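Two-arm cells: changes to the bench practice note
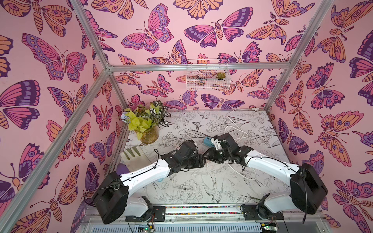
A two-arm cell with patterned wall and floor panels. Photo: Clandberg bench group

Revision 4 of the Clandberg practice note for small two-arm cells took effect on 5 May 2021. It replaces the March draft. The note applies to all bench-mounted pairs of light arms with overlapping reach, including cells used only for teleoperated recording. Full-size industrial arms remain under the site machinery procedure and are not affected.

The main changes are set out by clause number.

Clause 2, shared volume. The region that both grippers can enter must now be defined in the cell file as a closed volume. A written description such as "centre of table" is no longer accepted. Default joint speed inside the shared volume is 15 per cent of the rated maximum. A cell owner may apply for a higher value, and the application must include a log of at least 1,000 consecutive cycles at the default setting with no contact between arms. Handovers, where one gripper passes an object directly to the other, are logged separately and do not count toward this total.

Clause 3, enclosure panels. Patterned wall and floor coverings are permitted and, for vision work, encouraged. Coverings must lie flat and be fixed along all edges. Each pattern is given a code, and the code is entered in the cell file before the first recording. When a panel is changed, the old code is closed and a new one opened, even if the replacement is the same print. Heriberto Quintero keeps the code list.

Clause 4, dressing items. Plants, vases, baskets and similar items placed in a cell to vary the background are now treated as part of the layout. They are to be entered by type and position. Items hung from a crossbar need a positive fixing; a hook resting on the bar is not sufficient. Any vessel holding liquid must stand outside the swept volume of both arms, with 430 mm between the vessel and the nearest exposed circuit board. Cells that cannot meet this distance must use a dry vessel or fit a splash barrier of at least equal height.

Clause 5, cabling. The draft required all cables to be routed behind the enclosure walls. Several groups objected that this puts too much strain on the wrist connectors, and Gregor Rankin's bend tests supported them. The final text allows cable on the floor panel provided that it is clipped at intervals and stays out of the shared volume. Cable running along an arm link must be checked at full extension and at full fold. Power leads to the base joints are to be inspected at the start of each session.

Clause 6, loose objects. Task objects not in use should be removed from the floor panel or listed as distractors. Soft items such as gloves and cloths are listed individually, as they can catch in gripper fingers.

Of the 3,841 sessions reviewed for this revision, over 430 had no usable layout record. Most of these were short sessions run directly after a panel change. Kamala Poojary has asked that such sessions be withheld from shared sets until the layout can be confirmed by the operator. Where it cannot be confirmed, the session is to be marked "layout unknown" and kept for arm-trajectory use only.

Existing cells at Jukholm have been given until the next scheduled recalibration to comply. New cells must comply before first power-up. The Tsuji layout template has been updated with fields for clauses 3 and 4, and older template files will still open, with the new fields left blank.

Questions on clauses 2 and 5 go to Gregor Rankin. All others go to Huiling Zheng.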